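机器人实验室建设与管理 课程讲义
第六讲 设备采购:钱是怎么花完的

主讲:梁红梅(Hongmei Liang)
助教:贾若溪(Ruoxi Jia)
修订:2021年7月21日

上一讲留下的作业是让各组写一份“最低限度”的设备清单。收上来一看,最低限度的那一份里有两台双臂机器人和一台咖啡机。咖啡机的理由写得比机器人充分,我给了分,机器人那部分退回重写。

一、先写任务,再写型号

采购申请里最常见的第一句话是“为满足科研需要,拟购置某某机械臂一台”。审批的人看到这句话,心里只有一个问题:你们打算让它干什么?很多组答不上来,于是补一句“用途广泛”。用途广泛的设备,一般摆在墙角,上面放绿萝。

请把任务写成动作。“衣物整理”不算动作,“从一堆衣服里捏住一件的边,提起来,铺平,对折”算。动作写出来,后面的参数才有地方落脚:夹爪开口多大,指尖要不要换软垫,臂展够不够得着台面另一头。负载反倒常常用不上多少,一件衬衫没有多重,别为了它去买能搬发动机的臂。

写任务时顺便写上“不做什么”。范建国明年想做厨房,潘光明想做衣柜,两个人都想写进今年的预算。今年的预算只有一份。

二、三本账

第一本是购置账,大家都会写。第二本是到货账:运费、安装、地面找平、电路改造、把门框拆下来再装回去。Warov 平台的底座比我们的门宽,这件事在合同签完之后才有人去量。第三本是使用账:耗材、维修、采集人员的工时、存储。

下面是 Rugemalira 项目第一期的几行,单位为元,供各组对照格式:

手持夹爪备用指尖及软垫 2,862
布料、毛巾、旧衣物 1,097
扎带、胶带、标签纸 562

请注意布料那一行。财务来电话问过,为什么机器人课题要买毛巾。标准答案是:毛巾是实验对象。不要回答“反正也用得着”,我试过。

三、手持夹爪与整机,先买哪个

手持夹爪让人拿在手里做动作,用来采集操作数据,整机可以晚一步到。对第一年的组来说,它有两个好处:单价低,坏了可以换一把;采集场地也好找,有桌子有布就能开工。Vetimora 的报价单把夹爪和整机捆在一起卖,折扣看着很体面。把夹爪单独问价,再把整机单独问价,两张单子摆在一起看,再决定要不要领这份情。

代价也要写进申请书。人手能做到的角度,机械臂未必做得到;夹爪的开合行程如果和将来那台臂上的末端不一致,前面采的数据就要打折扣。所以末端要先定,整机的牌子可以慢慢吵。

四、数量怎么定

一个工位配一把夹爪是理想情况,理想情况里没有人把它掉在地上。本课程的建议是:开 3 个工位以内的组,另备一把整机夹爪;再多的组,请先说明你们从哪里找来这么多愿意叠衣服的人。

工时的估法,用秒表计一个完整动作,连同把布弄乱的时间一起算进去。往年有一组只计了叠的时间,没计弄乱的时间,工时预算在四月就见了底,之后由组长本人弄乱。

五、场地与周边

申请书里写“专用采集室”的组很多,批下来的很少。多数情况是在一间大屋子里和别人共用,所以周边物件要照实际列:桌子、凳子、插线板、收纳箱、放电脑的台面。插线板单独列一行,不要写在“其他”里,“其他”是第一个被砍的。

家电也一样。做衣物任务,洗衣机可以作为操作对象申请,型号挑普通家用的即可。弗兰斯·雅各布斯(Frans Jacobs)来做讲座时,有同学问能不能申请烘干机,他反问那位同学宿舍有没有。问题就这样解决了。

台面铺布时选纯色,和被操作的织物颜色拉开。绿底配蓝布,分得清哪儿是边;捏边这一下是整个动作里最费工时的部分,预算表上的大头也就花在这里。 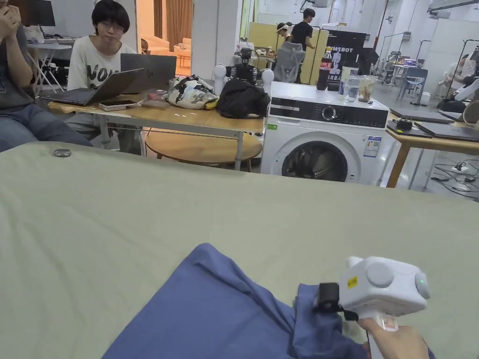

六、验收与付款

到货当天不要签字。先对照合同清点附件,再通电,再跑一遍你在第一节里写下的那个动作。厂家工程师演示用的动作不算,他们演示的动作都很好看。

付款分期写进合同,尾款留到培训结束以后。Plurkness 的销售会说尾款比例是公司规定,请他把规定发过来,通常发不过来。

软件授权看清按年还是买断。按年的,第二年从哪个科目出,现在就写上名字。

课后作业

1. 重写设备清单,每一项后面注明对应的动作。没有对应动作的,移到附表,附表不计入总额。
2. 选一项设备,分别向两家供应商询价,要求单列,不接受套餐。
3. 量门。

清单交给贾若溪,电子版即可。咖啡机请另行申请。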